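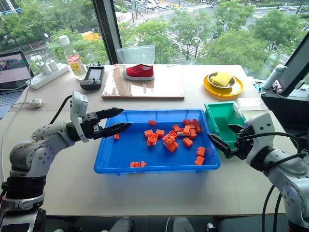 Margit Haugen objected on reading the draft that a gripper which closes on air and reports a grasp has a sensing fault, and that we should not file it under planning errors. We have recounted on that basis.

Figure 4. Two-arm block sorting with tray and bin.

5.2 False grasps

Of 591 attempts, 82 ended with a grasp reported and no block held. In most of these the fingers had stalled on the tray wall, and the controller read the motor current as contact. The Eltau controller then ran the full transfer. We now check finger width before each lift and stop the arm if the check fails.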